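4.2 Wrist view in simulation

All policies in this section were trained in simulation only, on the Burerness task set, using the wrist camera as the single image input. No depth, no overhead view. Gripper model and mount are the same as in Section 3. 3025 episodes generated, 25 dropped because the planner timed out, 3000 kept. Each run was repeated with 10 seeds. Shading is plain, no textures on the fingers; we tried textured ones early on and training got slower for no gain we could measure. 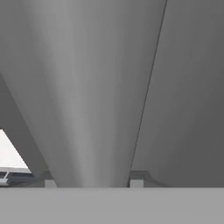 Figure 3. Rendered wrist view, gripper fingers and base.

The main problem is self-occlusion. When the fingers fill most of the view the encoder has very little background left to work with, and the policy leans on joint state instead. We tested three fixes: masking the fingers, moving the camera mount, and adding a short frame history. Masking did worst. Moving the mount helped on the Mallgate bins but hurt insertion, probably becuase the fingertips drop out of view late in the approach. Frame history was best overall and is what we use from here on.

One caveat. The mask was drawn by hand for a single finger pose and then warped, so errors near the base are larger then at the tips. A rendered mask would be fairer. Libor Hudec reran the mask baseline in December with a looser border, same ranking. Per-seed results in Appendix B.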